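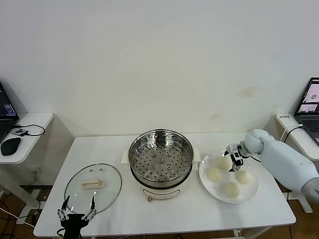 The steamer, with its lid off.

Blog > Kitchen > Everyday Cooking

Search this blog Go

Steaming vegetables on a weeknight

11/13/22, posted by the author

I started steaming most of our vegetables in March, when the big burner on the stove quit and the repair was quoted at 658 dollars. We put off the repair and I got used to cooking without that burner. It has been fixed now, but I still steam four or more nights a week.

Broccoli was the first thing I got right. I cut it into florets the size of a walnut and give it 5 minutes once the water is boiling. The stems are good too if you peel them and slice them thin. Green beans take longer than most recipes say. The ones from the Halonen farm stand are thick and need nearly twice as long as the skinny supermarket kind.

Carrots I cut on a slant and start before anything else. Potatoes go in whole if they are small. I have tried zucchini three ways and did not like any of them steamed, so it goes in a frying pan.

Salt goes on afterward. I used to salt the water and could never taste it. Butter and lemon is the usual finish, or soy sauce with a little sesame oil if we are having rice. My kids will eat cauliflower with grated cheese on it and no other way.

Leftovers keep for two days in the fridge. Cold green beans go into a salad with mustard dressing and a chopped egg. Carrots and broccoli get blended with stock for soup, which takes one onion and whatever potato is left.

Fish is next. The market on Ramberg Street has cod on and off through the winter, and I want to try it over sliced leeks with some ginger. I have also been reading about steamed buns, but the dough has to rise twice and I am usually not home early enough for that.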